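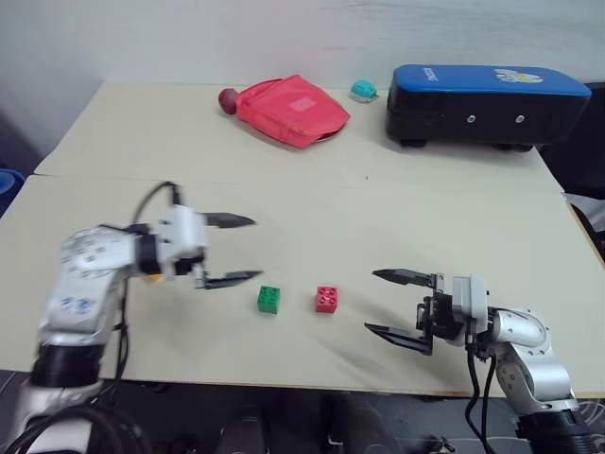
4. Joining the two tops

Read the whole section before you start. Takes 50 minutes if the frames are already level, longer if not. If you haven't done the frames go back to section 3.

These steps are for two Netinura tops set one behind the other, long edge to long edge, with a wall at the back. Single top — skip to section 5.

You need:
Joining kit (14 short screws, joining plates, bag of shims)
Screwdriver. Hand one, no drill
Soft cloth
Straightedge, longer than both tops are deep
Pencil

CAUTION: Use only the short screws from the joining kit. The frame screws look nearly the same and will come up through the top.

4.1 Push the back frame toward the wall. Leave a finger's width for air. Do not let the top touch the paint, it will mark.

4.2 Lay the back top on its frame, good face up. Don't fix it yet.

4.3 Lay the near top on its frame. Slide it back until the two edges meet. Slide, don't drop.

4.4 Run a hand across the seam. A hairline is fine. If you can feel a step, one top is sitting higher than the other, go to 4.5. If it's flat go to 4.7.

4.5 Put the straightedge across the seam, left end, middle, right end. Mark in pencil where light shows under it.

4.6 Fix the step. Try the feet first — a quarter turn at a time, both feet on the same side. Feet already at the end of the thread? Shim the lower top from below. Check again at all three spots. A very slight step with the back top higher is OK for general use. Not OK if you slide trays or paper front to back, they will catch.

Note: Tops can move a little in the first few days indoors. Check teh seam again after a week.

4.7 From underneath, hold a joining plate across the seam and start the screws by hand. Do all plates loosely first. Then tighten from the middle outward.

CAUTION: Stop when the screw head is snug. Over tightening pulls the edges up and you get a ridge you cant sand out.

4.8 Wipe both tops with a dry cloth, along the boards. No polish or spray for the first day.

Load limits

Each top, spread load: 200 lb
Both tops joined, spread load: 380 lb (not double, the seam takes some off)
Never stand or kneel on the seam.

If the seam opens up later

Usually the floor. Loosen the plates, level the feet, push the tops together, tighten again. If a plate is bent replace it, don't hammer it flat. Spare plates and shims from Bekinach, ask for the Netinura joining kit.

Section revised 07/04/2024. Replaces the loose sheet.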